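Two weeks without the car
20 September 2024 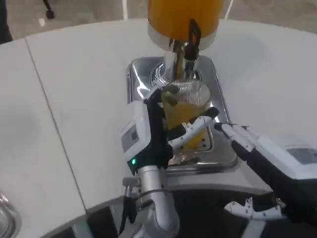 Page 2 of 200

The car went into the shop in Gumbridge with a bad transmission, and the part had to come from Haleck. I decided to walk and take the bus until it was fixed.

My phone said 1,093 steps from the front door to the bus stop. I had always driven past it and figured it was farther. The bus to Ostel runs every half hour in the morning and then whenever it likes after lunch. I missed it twice the first week.

Groceries were the hard part. I bought less each trip and went more often - mostly bread, eggs and orange juice. Juice is heavy. I switched to the small carton by the second week.

I saved some 200 dollars on gas and parking, and the repair bill ate all of that and a lot more. I have the car back now. I still take the bus to work if it isn't raining, and I plan to keep that up through October. After that it's dark at the stop and there is no shelter - just a pole with a sign.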